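Tadham Household Produce Waste Diary – read this before you use the numbers

Version 2, last changed Sunday, August 5, 2018

What this is

A set of food diaries kept by households in Tadham and Plorley, who wrote down the fruit and vegetables they bought and what they threw out. There are 807 diary entries over 12 weeks. The files are plain CSV and open in any spreadsheet program.

It has been passed around as proof that people waste less when they shop more often. I compiled it and I don't think it proves that. Please read the section on problems before you quote anything.

Files

entries.csv – one row per diary entry
households.csv – one row per household, with town, size and usual shop
items.csv – the list of produce names and the group each belongs to
changes.txt – what was altered after version 1

Columns in entries.csv

household_id – matches households.csv
week – week of the diary, starting at 1
item – produce name, lower case, from items.csv
bought_g – weight bought, in grams
binned_g – weight thrown out, in grams
reason – free text, often blank
weighed – yes if a kitchen scale was used, no if the figure is a guess

How items were grouped

Items were grouped by how they are usually kept at home, so botanists will be annoyed. Onions and potatoes are in "cupboard". Bananas and lemons are in "bowl", although plenty of households keep their lemons in the fridge and told us so with some force. Red and brown onions share one code. Version 1 had them apart, but half the diaries just said "onion" and the split was worthless.

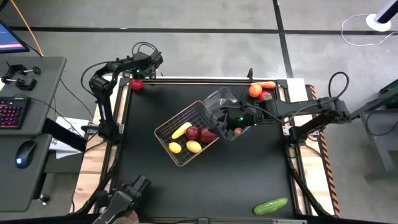 Known problems

1. People tidy up their habits when they know they're writing them down. Waste drops sharply in the second week and I don't believe a word of it. If you need a baseline, use week 1 and say so.

2. More than 9 households stopped filling in the diary before the end. The ones who stopped had been throwing out more than the ones who stayed, so the late weeks look better than they should.

3. Guessed weights are bad. People guess high for potatoes and low for anything leafy. Filter on the weighed column if you can live with fewer rows.

4. Peel was meant to be left out. Banana skins got in anyway, mostly from Plorley, where the printed instructions lost a page. I took out the obvious cases.

5. Compost counts as binned. Several households objected to this and I understand why, but food grown, trucked and paid for and then not eaten is waste whichever bucket it lands in.

The Wandar comparison

Some copies of this data come with a chart putting Tadham beside figures from the Wandar scheme. Ignore it. Wandar weighed bins at the kerb and we asked people to write in a booklet on the fridge. Those are different measurements, and the gap between the two lines tells you about the method and very little about the towns.

Missing values

A blank in binned_g means nothing was written. It does not mean zero. Version 1 filled blanks with zeros, which made everybody look marvellous – if you have a copy from April, delete it.

Using the data

Free for any use. Credit it as the Tadham diary set, version 2. Household ids were reshuffled for this version and won't match older copies, so don't try to join them. The Sârbu recoding script still expects the old item names and will silently drop every onion.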